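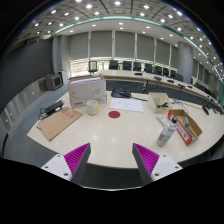 Teaching a robot to clear a table starts with a person clearing one, slowly, many times. At Turard, the firm Tahira Satti joined as a demonstrator in May, the work is done with a gripper held in the hand. She squeezes, the two fingers close, and a camera on the tool records what they do. A table set out for her might hold a clear plastic bottle with a black cap, a white mug and an open brown cardboard box, with cables lying across the far side. She picks up the bottle, moves it, lets go and starts again from a slightly different spot.

The pads on the fingers are bright magenta and finely ridged. Satti says the colour stops bothering you after an hour. Her wrist took longer to get used to it.

"You have to forget you've got a hand," she says. "If I'd normally tip the mug with my thumb, I can't. The robot hasn't got a thumb."

Turard asks for 1,000 good demonstrations of each task before it trains anything. For its first job, moving a mug on to a marked spot, the team recorded 1,857 and threw out the rest. Irfan Kazmi, who checks the recordings, rejects anything where the demonstrator hesitates for long or brushes another object on the way past.

"A person watching wouldn't care," he says. "But the robot copies the pause as well."

The older method is remote control. Sidra Jatoi spent two years at Uvley driving an arm with a pair of handles while watching it on a screen. She reckons it gave cleaner results, because every movement was one the arm could really make. It was also slow, and the arm had to be there. A hand tool can go in a rucksack.

Keabetswe Pretorius, who runs the training side, still uses remote control for the last stage. When the arm gets stuck, someone takes over, finishes the job and hands it back. Those corrections go into the next round of training.

Satti works 4 hours a day with the tool, starting at 9. Flat things are the worst, she says. Paper on a smooth table gives the fingers nothing to get under, so she slides it to the edge first and grips it there. Kazmi has asked her to record that one again next week, only slower.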